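I went back to the robotics club at Virneldale last night, mostly because I said in March that I would. I'm still not sold.

The project this term is getting two arms to tidy a desk. Small stuff goes into a pen case, and eventually the lid gets closed. The students call the setup Sosberg, after a street one of them grew up on, and they talk about it the way people talk about a dog that might be smart. They have 2311 practice runs saved on a drive. I asked how many of those were any good and got a long answer about what "good" means.

I can put a flash drive in a pen case. So can my niece, and she's 3. I know that isn't the point, but I'd like somebody to tell me what the point is without using the word "general."
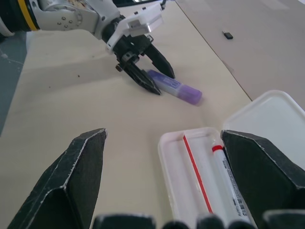
The purple flash drive, with the pen case open beside it.

What bugs me is how much gets decided before the arms ever move. Who picked the objects? Why a flash drive and a marker and never a crumpled receipt, or a sock? My desk at Gurham has almost 800 things on it and most of them are flat, sticky or both. Ask about that and you hear "next semester."

I'll give them this much: the kids write everything down, including the bad days, and the log is better than anything my department turns in. One page just says "lid again" with two underlines.

I stayed until 9 and drove home. They want me back when the lid part works, so I guess I'll see them in the fall.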